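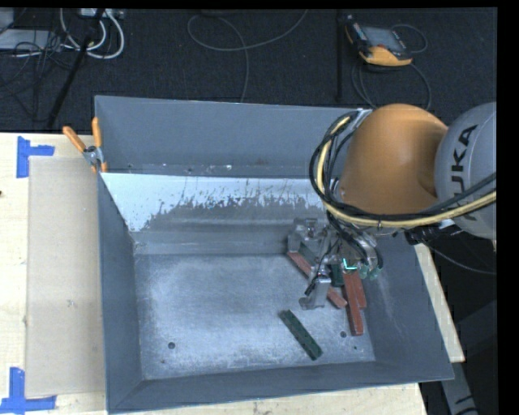
## Bins and block stock, Lutitari hall

Notes from the visit of December 4, 2024. The subject was storage bins for small parts and the wear they show after long use. Ayten Sezer led the tour and answered most of the questions. The visit covered the receiving area, the sorting tables and the finishing room, in that order.

### Sorting tables

The tables have pale wooden tops. Each one carries a single large metal bin, and the blocks are handled in the bin itself. The bin at the first table is gray and roughly rectangular, with walls that flare outward toward the rim. The flare makes the opening larger than the floor, so parts dropped near the edge slide down and collect at the bottom.

It held red and green blocks when we stopped there. The red ones were lying close together in one half of the bin, at different angles and partly overlapping. One dark green block lay by itself toward the front. It has small dark indentations along its top surface.

Both colors are bought from Boersma. Red is the current stock and green is the older stock, and the two are mixed for sorting. Sezer said the difference in length between deliveries is small enough to be ignored at this stage. Blocks are checked again in the finishing room.

### Condition of the bin

Wear is uneven. The points noted at the table were:

- The sloped panel at the rear is the worst area. Its upper part is still a pale bluish white. The lower part has gone to a ragged gray patch with flaked edges, and there are dark streaks that look like drips.
- The back wall above it is plain, with tiny scuffs and specks low down.
- The left wall is smooth. The right wall has pale scratches.
- The floor is brushed metal with cloudy whitish scuffs, heavier toward the edges.
- The floor has round holes in it, one of them near the front left.

I asked whether the flaking on the panel is a problem for the blocks. The answer was that loose flakes are wiped out at the end of each shift and that a bin is withdrawn when flakes are found on finished parts. Repainting was tried in October on 3 bins from another table. The new coat held on the flat walls and failed again on the slopes. Bare metal on the slopes is now being considered, and a sample panel has been ordered from Zamex.

The holes were also discussed. They let dust and small splinters fall out when the bin is lifted and shaken over a tray. They are too small for a block to pass through. Sezer would prefer a larger number of smaller holes, but the present pattern came with the bins and has not been changed.

### Receiving

Blocks arrive in cartons of 100. A carton is opened, weighed and emptied into a bin without being stacked. The receiving log for the morning showed 237 blocks in and 229 passed to the tables. The remainder had been set aside for chipped corners. Rejected blocks go back to the supplier once a month.

The cartons are reused until the bottom flap gives way. Two visitors asked about plastic crates in their place. Crates were priced and rejected on account of the space they take up when empty.

### Finishing room

This part of the tour was short. Blocks are laid side by side on a felt strip, compared against a length gauge and brushed. The gauge is a Solent type with a fixed stop at one end. It is checked every morning against a reference block kept in a drawer under the bench. Red and green are separated here and packed by color.

The felt strip had been replaced recently and was already marked along one side. A harder strip was tested earlier and left lines on the green blocks.

### Points to follow up

1. Result of the sample panel from Zamex, in particular how it behaves on the slope.
2. Dimensions of the bin at the rim and at the floor. These were not on the handout and Sezer agreed to send them.
3. Whether the flared wall could be made steeper on one side, for tables that stand against a wall.
4. Price of the felt by the roll.

The handout and the floor plan are with the visit papers. The next open tour had not been scheduled when we left.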